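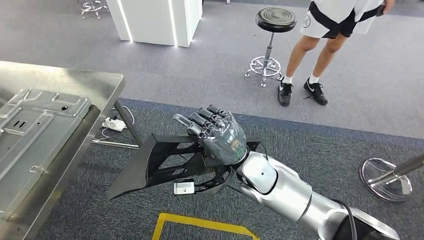

The Contest of the Bow
By Siu-fong Choi

Odysseus was king of an island called Ithaca. He went away to fight at Troy and did not get home for twenty years. While he was gone, a crowd of men moved into his house. They ate his food and each wanted to marry his wife, Penelope.
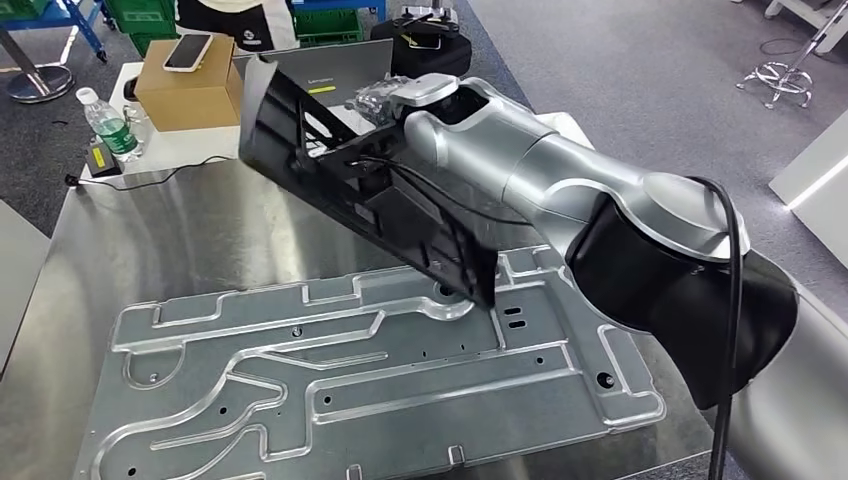
A black plastic part above a steel worktable.

Penelope set the men a test. Each had to bend Odysseus's great bow, fit the string and shoot an arrow through twelve axes set up in a row. The men tried warming the bow and rubbing it with fat. They still could not string it.

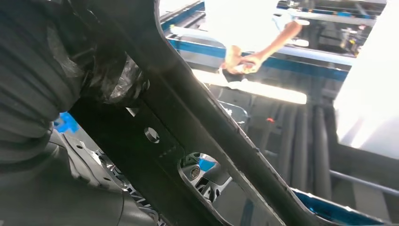
How do you shoot through an axe? The poem does not explain this clearly, and people have argued over it for a long time. One idea is that the axe heads had no handles in them, so the arrow went through the empty holes. Look at the round hole near the middle of the black beam. Now think of twelve holes in a line, with one arrow going through them all.

Then an old beggar asked for a turn. He strung the bow easily and his arrow went through every axe. The beggar was Odysseus in disguise.
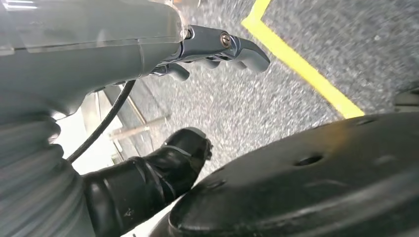 Who helped Odysseus with his disguise?
The goddess Athena did. She made him look old and dressed him in rags.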